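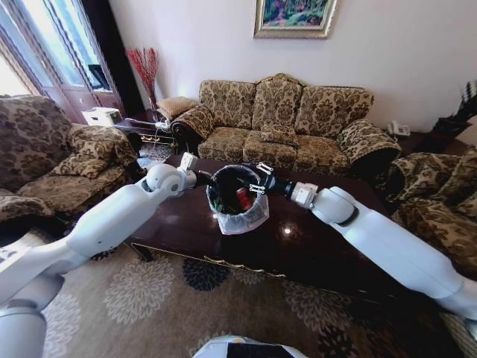

Demonstration gathering (robotics)

Demonstration gathering, also called demonstration collection or, among the people who do it all day, simply "recording," is the work of making examples from which a robot's learning system can pick up a task. Each example, known as an episode, is a full record of one attempt at one job: what the robot's cameras saw, where its joints were from moment to moment, and what the person guiding it asked it to do. A learning system is then trained on many such episodes, in the hope that it will come to do the job in rooms and with objects it has never met.

The practice is an old one in factory settings, where a worker might lead an arm through a welding path by hand and have it play the path back. What sets the newer kind apart is the sheer variety it asks for. A played-back path needs the part to be in the same spot every time, while a household robot must cope with a table that has been nudged, a bag that has slipped down inside its bin, or a cup somebody left on the wrong shelf.

Contents
1 Terms
2 How an episode is made
3 Homes and practice rooms
4 Tasks with two arms
5 Notes and labels
6 The Tetby collection
7 Common troubles
8 See also

Terms

An episode runs from a starting position to an agreed finish. The person guiding the robot is usually called the operator, though "driver" and "pilot" are heard too, and older papers have "teacher," a word that some people in the field are still rather fond of. A task is the job itself, such as folding a towel or moving a wastebasket, and a scene is the place and the arrangement of objects in which it is carried out. A batch is a run of episodes of the same task in the same scene, normally done in one sitting.

How an episode is made

There are several ways to guide a robot, and most groups settle on one and grow attached to it. In leader-follower guiding, the operator holds a pair of lightweight arms shaped like the robot's own, and the robot copies them. In headset guiding, the operator sees through the robot's cameras and moves it with hand controllers. In hand guiding, the oldest of the three, the operator takes hold of the robot itself and walks it through the motion, which works nicely for slow jobs but tends to put the operator's own sleeves in the camera view.

Whichever method is used, a sitting goes along much the same lines. The operator reads the task sheet, sets out the objects, brings the arms to the starting position and begins recording. When the task is done the recording is stopped, the episode is marked as kept or set aside, and the objects are put out again a little differently. Resetting the scene often takes longer than the episode did, and newcomers are nearly always surprised by how much of the day it fills.

Homes and practice rooms

Early collections were made almost entirely in laboratories, on bare tables with even lighting. Systems trained on them did well in the laboratory and poorly elsewhere, and so collectors began to work in furnished rooms. Living rooms are especially valued. They bring patterned rugs and upholstery, polished tabletops that throw back the light from a window, and all the lamps, cables, plants and side tables that people gather around themselves over the years. A shiny table is a good teacher in its way -- a bright patch of reflected daylight can hide the rim of an object or look very much like an object itself.

Some groups build practice rooms that imitate homes, and others borrow or rent real ones. Practice rooms are easier to schedule, and the furniture can be changed around as often as anyone likes. Real homes are harder to arrange but have a kind of untidiness that is surprisingly difficult to make up on purpose.

Tasks with two arms

Many household jobs want two hands, and two-armed tasks make up a large share of recent collections. Holding a small wastebasket from opposite sides is a favorite one for beginners. Each gripper pinches its own part of the bin, and the two must then move together: if one rises sooner than the other, the bin tips, and if they drift apart, one of them loses its hold. A bag folded over the rim makes matters more interesting, as the fingers have to take in thin, loose plastic along with the bin itself, and the bag hides the very edge the operator is aiming for.

Operators are generally taught to move both arms at an even, unhurried pace and to let the robot come to rest for a moment after a grip closes. These small pauses give the learning system a clear sign that one part of the task has ended and another is about to start.

Notes and labels

An episode on its own is of limited use. Most collections attach a short sentence in everyday words, such as "lift the bin with both hands," along with the name of the scene and a mark for how the attempt turned out. Attempts that went wrong are often kept as well, particularly when the operator recovered from a slip, and opinions differ on how many of these a good collection should hold.

The Tetby collection

A modest but often mentioned collection is Tetby, put together by the robotics firm Povberg under Raimo Mustonen. Its first part was released on October 10, 2022, and held 600 episodes recorded in 30 rooms. Musa Okafor, who wrote the operators' handbook, asked that no batch be longer than it took to drink a pot of coffee, and the handbook has been passed from group to group ever since, coffee rule and all. A second part, released that December, added 126 two-armed episodes.

Tetby episodes are stored in a layout called Irnent, which keeps camera pictures and joint readings on one shared clock. A viewing program named Kuo was written to go with it and lets a reviewer step through an episode at any speed.

Common troubles

Camera clocks that wander out of step with the arms are the most usual complaint, followed by operators who fall into habits, always reaching first with the same arm or always setting the object down in the same place. Changing operators within a batch helps a good deal with the second of these. Daylight also shifts over a long sitting, and collectors disagree, in a friendly way, about whether to draw the curtains or let the light do as it pleases.

See also

Imitation learning
Leader-follower control
Two-armed manipulation
Household robot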